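# Session 3: Opening doors in simulation first

Sturholm shared workshop, arm-building evening course. Bring your laptop, your notebook and the joint limits sheet from session 2.

Last time we got all the joints moving on command, and it was lovely to see so many arms waving at the ceiling! Tonight we ask for something much harder. We want an arm to open a fridge door.

Why a fridge? A hinged door makes a brilliant teacher. It only moves along one curve, so if your gripper wanders off that curve you're either slipping off the handle or pulling against the hinge. Pushing a block about on a table forgives nearly everything. A door forgives very little, and you find out fast where your maths is wrong.

## What you need to know about arcs

Picture the door from above. The hinge is the centre of a circle and the handle sits on the edge of it. As the door swings, the handle moves round the circle and also turns, by the same angle as the door. People nearly always remember the first half and forget the second. If your wrist keeps pointing the way it did at the start, the grip will twist until something gives.

Write down these before you touch any code:

- the distance from hinge to handle (your radius)
- which side the hinge is on
- how far you want the door open, in degrees
- where the arm's base stands, measured from the hinge

Then split the swing into 17 waypoints. Fewer than that and the path cuts the corners; you can try it with 3 and watch what happens, it's well worth the two minutes. For each waypoint work out the position *and* the wrist angle.

## Running it in the simulator

Load the Trakham kitchen world from the shared drive. It takes a while on older laptops, so start it before you make tea.

1. Set the arm to its home pose and check that no joint is sitting near its limit.
2. Run the approach on its own, with the gripper open. Stop short of the handle and look at it from two or three camera views.
3. Close the gripper and play the first few waypoints at quarter speed. Keep an eye on the contact force plot as well as the picture.
4. Play the whole swing. Pause with the door open and look at the space between the arm and the door – you'll want plenty of it for the way back.

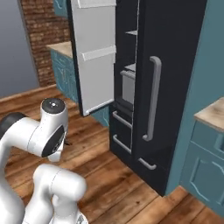
5. Let go, back away along the line the gripper came in on, and only then return home. Going home in one jump can sweep the elbow straight through the door.

## Reading your results

The simulator saves a log of 4000 steps per run. Plot the contact force against the door angle (the `plot_door` script does it for you). A good run gives a hump at the start, where the seal lets go, and then a low, fairly flat line. A steady climb means your radius is out. Sawtooth shapes usually mean the grip is slipping and catching again.

My first go at this had the hinge on the wrong side and the arm tried very hard to push the door through its own frame. Wonderful plot, mind you.

## Before we go near the real arm

We'll use the Orakzai practice door on bench 13, which is a light panel on a proper hinge with a spring catch. Stop button in hand, one person at the keyboard, speed set low. The Skurnitz motor boards need their current limit set again every time they're powered up, so check it even if the last group says they did.

## For next time

- Bring one force plot from a run that worked and one from a run that didn't.
- Try moving the arm's base a hand's width to either side and note which waypoints can no longer be reached.
- If you have time, have a go at closing the door. The path is the same one backwards, but you'll be pushing, and the grip behaves quite differently.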